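打印本页 | 用电子邮件发送

2020年2月24日
文/本刊特约撰稿人

一张桌子能有多干净

我搬进普拉斯瑟姆(Plastham)那套公寓的时候,前任房客留给我一张纸条、两把钥匙和一抽屉番茄酱。番茄酱是外卖店送的小包装,按颜色深浅码好,最底下一层已经开始鼓包。纸条上写着:“都还能用。”

我一直没舍得扔,倒不是爱吃番茄酱。一样东西只要被人郑重其事地收进抽屉,就有了身份,再扔它像是开除一个老员工。后来我自己的酱油包、一次性筷子和牙签也陆续加入,抽屉从此拉不开,问题算是解决了。

这几年关于收拾屋子的书多得需要专门收拾。我书架上有一排,讲的是如何少买东西,其中有两本是同一本,第二本买的时候我忘了自己已经决定少买东西。书里的人住在白墙之间,桌上放一只杯子,杯里插一根树枝,神情安详。我试过树枝。它掉了一桌子叶子,我又去买了一把小扫帚,连同配套的簸箕,再加上挂簸箕的钩子。

整理这门学问,最后都要落到垃圾桶上,可书里很少写垃圾桶。它们写“告别”,写“感谢”,写“让物品踏上旅程”,写到桶跟前就翻篇了。于是读者抱着一堆已经感谢完毕的物品站在厨房里,发现桶是满的。

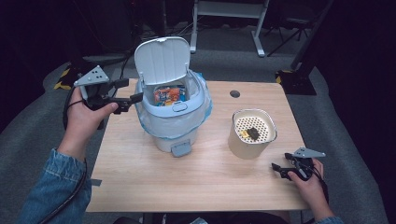 带踏板的白色小垃圾桶,里面套着浅蓝色塑料袋,包装纸已经快到桶口。

我对小垃圾桶有偏见,也有感情。它最大的本事是让人觉得自己垃圾很少。大桶一个星期倒一次,倒的时候觉得自己是个浪费的人;小桶一天倒一次,倒的时候觉得自己是个勤快的人。垃圾的总量没有变,变的是心情,再加上一笔买塑料袋的开支。

袋子又是另一门学问。超市里的垃圾袋按升数卖,垃圾桶按外形卖,两边显然从来没有通过电话。买大了,袋口在外面披一圈,像桶穿了件别人的睡衣;买小了,倒进去第一块西瓜皮,袋子就整个滑到桶底,你得挽起袖子把它请上来。我家里现在有三种尺寸的袋子,没有一种对得上任何一只桶,但加在一起,可以供我用到退休。

当然,市场早就替我们想好了。Tirkum 牌的收纳产品目录有110页,我从头翻到尾,原想找一个放袋子的盒子,结果找到了放盒子的架子,以及一种可以把架子藏起来的帘子。目录最后几页是收纳目录本身用的文件夹。我对这家公司怀有敬意,他们看人看得很准。

Tritatar 走的是另一条路,卖服务。他们派顾问上门,坐在你的沙发上,问你对每件东西有什么感觉。我预约了一次。顾问拿起一只缺口的碗,问我它让我想到什么。我说想到洗碗。她在本子上写了很久。那次上门以后我清出去一箱旧物,收到一份装订精美的报告,报告至今放在那箱旧物原来的位置上,面积差不多。

朋友里也有真正做到的。去年四月我去帕廷顿(Partington)看一对夫妻,他们宣布要过一种“只留必需品”的生活,客厅里只剩一张桌子,两个人轮流坐唯一的椅子。我们站着喝茶,谈论空旷给人带来的自由。我问毯子放在哪里,因为屋里有点冷。女主人看了男主人一眼。车库门打开以后,我明白了这个家为什么如此宽敞:所有不必需的东西都在车库里,排列整齐,贴了标签,车停在街上,挡风玻璃上夹着一张罚单。

我没有嘲笑他们的意思。我回家以后马上学了一半,就是把东西挪到看不见的地方那一半。

桌子是最后的阵地。所有整理书都同意这一点:人可以有一个不能见客的衣柜,可以有一个不敢开灯的阳台,但桌面要干净,因为桌面代表你的头脑。照这个说法,我的头脑里长期有三副老花镜、一卷不知哪一头才是开头的胶带,还有一份电饭锅说明书。电饭锅已经换过了,说明书还在,我跟它比较熟。

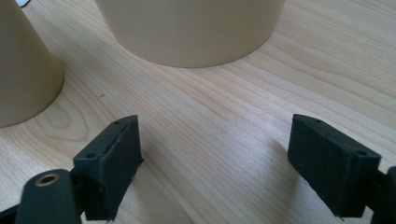 有一天我下了决心,把桌子彻底清了一次。东西全部请到床上,擦桌子,打蜡,再擦。我这才看清楚自家桌子的木纹,一圈套一圈的,挺好看。买它的时候销售员专门讲过这些纹路,讲了得有一盏茶的工夫,我付了钱,当晚就铺上了桌布,桌布上又压了一块玻璃,玻璃底下塞满了名片。

清完之后,我在桌前坐了一个下午,什么也没做,怕弄脏。晚饭是站在水池边吃的。到了睡觉时间,床上还堆着桌子上的全部家当,我权衡了一下,又把它们一样一样搬回桌上。搬的时候倒是很认真,每件都放在了新的位置,第二天找剪刀找了一上午。

老一辈没有这些烦恼,或者说他们的烦恼方向相反。我外婆的柜子里存着104个玻璃瓶,这个数字是她自己记在柜门里侧的,用铅笔,送出去一个就擦掉重写。她从来不说那叫囤积,她说那叫“有瓶子”。邻居腌菜来要瓶子,孩子养蝌蚪来要瓶子,她开柜门时的表情,我后来只在银行行长脸上见过。现在同样一柜子瓶子,Tritatar 的顾问大概要分四次上门才谈得完。

我有时候想,我们这一代人买得快,扔得也快,中间那段拥有的时间越来越短,短到来不及拆封。我家有个加湿器就是这样,从快递箱直接进了二手市场,买家问我好不好用,我如实回答:没有差评。

写到这里,编辑来信问能不能在文末给读者几条实用建议。我想了想,能保证有效的只有一条:换袋子的时候,在桶底多压两个备用的。这是我从楼下保洁阿姨那里学来的,免费,也没有配套的架子。

至于抽屉里的番茄酱,上个月我终于把抽屉撬开了。鼓包的那几包已经扔了,其余的按颜色深浅重新码过,看上去都还能用。

打印本页 | 用电子邮件发送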